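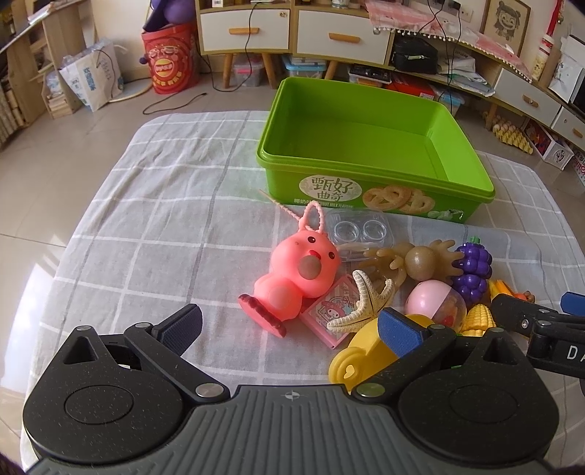 Small toys and the green cookie box, spread out on the checked cloth.

I gave the little toys one rule in July: whatever fits in the cookie box stays. The box is a good size for it, and it's easy to spot on a shelf.

The octopus and the purple grapes are keepers. So is the starfish, which gets asked for by name.

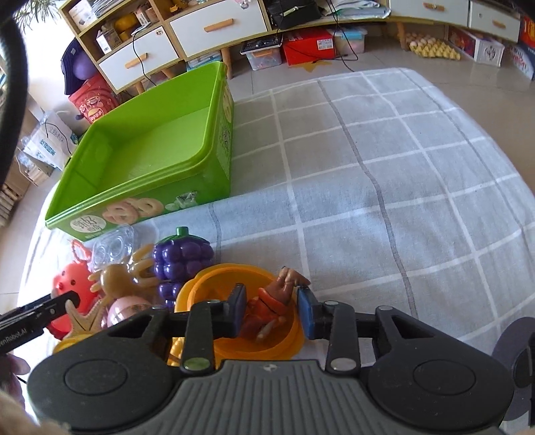 Play food is harder. We have the corn cob but lost most of the set it came with – I think Ratih Sutanto's kids have the rest. I'll ask her. Anything with a missing half goes in a bag for 4 weeks, and then I decide.

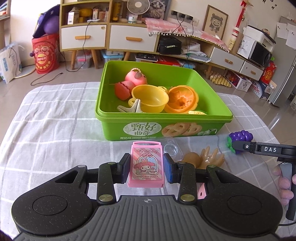 My Melody eraser box, with the cookie tin behind it.

Erasers go in the desk drawer from now on.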